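Lekota Two-Arm Floor Unit: Pre-Purchase Safety Checklist with Comments
Trial unit on loan from Drokisach, checked at the Britness office, April

Checked by: Ileana Ilie (electrical and stop circuit), Kiprono Owino (arms and grippers)
Comments reviewed by: Bianca Iordache
Supplier contact during the trial: Traian Pîrvu

Marks used: OK, FIX (must be corrected before we sign), NOTE (acceptable, read the comment), N/A.

SECTION A. DELIVERY AND PAPERWORK

A1. Serial plate on base matches delivery note. OK
A2. Operator manual supplied in English. OK
Comment: Printed copy and a file. The printed copy is one revision behind. Use the file.
A3. Risk assessment supplied by seller. FIX
Comment: The one we received covers tabletop picking only. We are looking at floor work with light trash, and the arms reach lower and farther forward for that. Traian has been asked for a revised version. KO
A4. Service log present. OK
Comment: Log shows 1,439 hours on the arms before the unit came to us. The quote calls it "lightly used." Bianca to raise this with sales.

SECTION B. POWER AND STOPS

B1. Emergency stop on base, pressed while arms are moving. OK
Comment: Both arms held position and did not drop.
B2. Emergency stop on operator's handset, same test. OK
B3. Restart needs a deliberate reset after a stop. OK
B4. Mains lead and plug free of damage. NOTE
Comment: Light wear on the outer jacket close to the plug. Inner insulation not exposed. Check again at handover. II
B5. Battery charger labeled and ventilated. OK
Comment: Full charge took nearly 36 minutes longer than the manual says. Not a safety point, but it affects how we would schedule the unit.
B6. Behavior on loss of handset signal. FIX
Comment: The arms stop, but there is no sound or light to tell people nearby why. We want at least a light. Skident makes an add-on beacon that fits the base. Price to be included in the final quote.

SECTION C. ARMS AND GRIPPERS

C1. Arm housings closed, no cracks or missing screws. OK
C2. Wrist joints turn freely through full range. OK
C3. Gripper pins and links secure. OK
Comment: Checked by hand with power off. Add to the weekly list if we buy.
C4. Finger pinch force within seller's stated limit. OK
Comment: Tested with the gauge at low and normal settings. We would lock out the high setting for this job.
C5. Loose film or string does not catch in the links. NOTE
Comment: Thin plastic is the worst case. We had 2 snags during the trial, both cleared with power off. Operators must not pull film out of the fingers while the arms are live, including when paused from the handset.
C6. Arms cannot strike each other in normal use. OK
Comment: Limits are set in software. Ask for the settings in writing.

SECTION D. WORK AREA DURING BAGGING TRIAL

D1. Area marked off and walkway kept clear. OK
D2. Floor surface suitable for base. OK
Comment: Low-pile carpet. No rocking felt at full reach.
D3. Trial materials clean and free of sharps. OK
Comment: Keep it this way for any demo. Nothing from the real waste stream goes in until A3 is closed.
D4. Cables clear of grippers and load. FIX

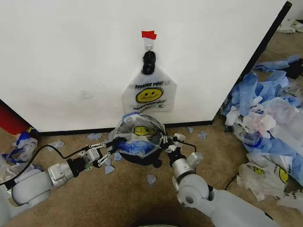

Cable routing is the item that concerns us most for floor work. Each arm carries its cable on the outside with slack in it, and the slack has to go somewhere when the arms are low. With both grippers on one stuffed bag near the carpet, the black cable on the left arm stands up in a loop along the top of the arm and the thinner one on the right makes an arc back from the gripper. Another black cable runs over the carpet beside the base of the right arm, and that one is also a trip point for the operator. We want clips or a sleeve on both arms and a cover over anything on the floor. KO

D5. Small debris picked up before the next run. NOTE
Comment: Blue scraps were left lying on the carpet around the bag. The grippers are not suited to pieces that small. Someone has to go in with a hand brush, power off, before the next run. Allow for this in the labor figure. II
D6. Spare bags stored out of the arms' path. OK
Comment: A bag on an adhesive hook is fine for a trial. For regular use, fit a screwed hook at a fixed height.
D7. Objects under the load checked before lowering. NOTE
Comment: A full bag hides whatever is on the floor beneath it. Add a floor check to the start card.

SECTION E. PEOPLE

E1. Operators trained by seller. OK
Comment: Teodor Lazăr and Kiprono completed the half-day course.
E2. Second person present during all live runs. OK
E3. Gloves and closed shoes worn. OK

RESULT
Not accepted yet. A3, B6 and D4 to be closed by Drokisach, then Sections B and D repeated in full. The loan may continue under the present limits: low or normal grip setting, clean materials only, 2 people in the room.

Copy to Traian Pîrvu with the B6 and D4 comments attached.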